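Tags: bricks, tabletop, small sorting jobs

I got the LEGO out again in March, after it had spent most of the winter in a Plivum tub under the stairs. The tub holds roughly 2,000 pieces and I had no wish to tip it all out. I took a handful of small bricks and one large gray baseplate to the wooden table and left the rest where it was.

My plan was to fill the baseplate from the front edge, one brick at a time, with a gap between each. White at the right end, then yellow, then blue.

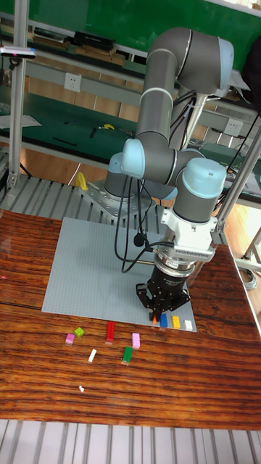

Tincuța Husar thinks I should start from a back corner, where a sleeve won't catch the first row every time you reach over it. She may be right. I started at the front anyway, as the loose bricks were on that side.

Small white pieces are the ones I lose. On a glossy red-brown table they show up well enough, but on our carpet they are gone for good.

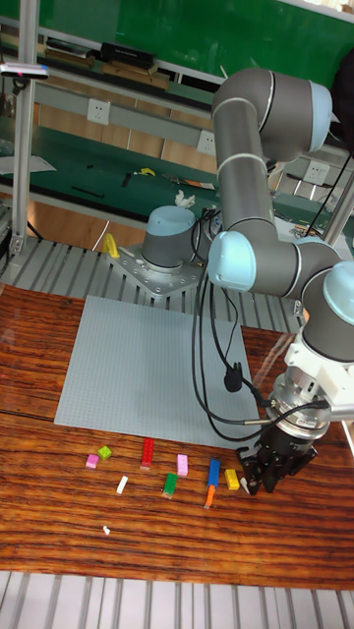
Loose bricks on the wood, baseplate behind.

I don't sort by color before I build. I tried it once with 500 pieces and spent the evening on it – no building got done. Now I spread a few out and pick.

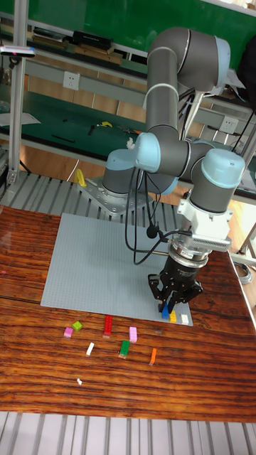

The pink ones I usually save for last, and the long red one waits until I know how much room is left.

Comments

Þröstur Bach: We keep ours in Zokeo trays. Easier on the knees than a tub.

Marlow: Do you glue the baseplate down or leave it loose?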